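About Us

Hi, I'm Noémie Sawatzky, and Trorkham is the little basket shop I started with my friend Nuria Teshome when we both got fed up with trays that cracked and bins that smelled like plastic for a month. There are still only 2 of us on the payroll, plus whoever we can talk into a Saturday-style packing marathon (hi, Mansa!).

We sell wicker. Bread baskets, desk baskets, big ones for blankets, tiny ones for keys. Right now there are 19 shapes in the catalog, and I could probably talk your ear off about every one. My favorite is still the shallow rectangle we call the Tian – low sides, rounded corners, a rolled rim that feels nice in your hand. It goes on a table and you can see what's in it, even if that's one small red block.

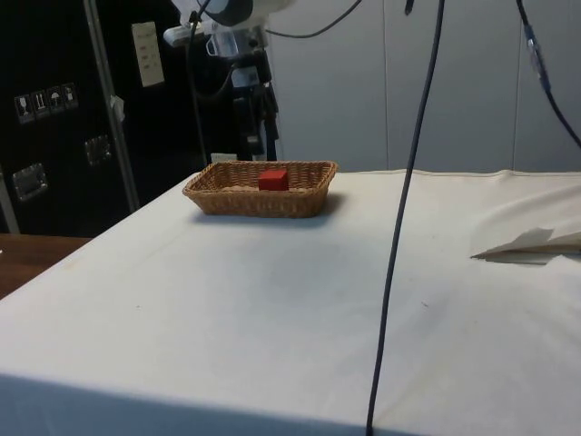 How we got going

I used to work the front desk at a preschool called Taltmont, and the toy shelves there drove me up the wall. Everything lived in deep tubs, so the kids dumped the whole lot on the floor to find one block! I brought in a few shallow baskets from home, and the teachers kept asking where I'd bought them. Nuria was already selling linens at the time and knew a weaving workshop, Unditz, that would take a small order. Our first one was 274 baskets, all of them stacked in my hallway, and we walked sideways to the bathroom until spring.

What we care about

A tight, even weave, mostly. Ylva Sjögren at Unditz sends back anything with a loose strand before we ever see it, and she's tougher than I am. We like a basket with a bit of flare to the sides, too, so a hand can get down to the bottom and come back up without scraping a knuckle. And we like them on a plain light cloth, creases and all – I gave up ironing tablecloths years ago.
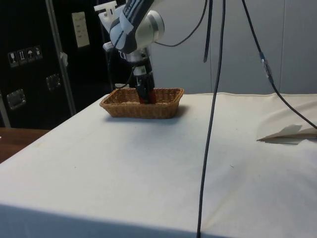 Come say hello

The shop is open from 11 in the morning, and the coffee is on in back. Bring the measurements of your shelf if you have them (Nuria has a tape measure, but she loses it a lot). If you'd like a size we don't carry, send us a note and I'll ask Ylva. Custom orders go out in June and again before the holidays.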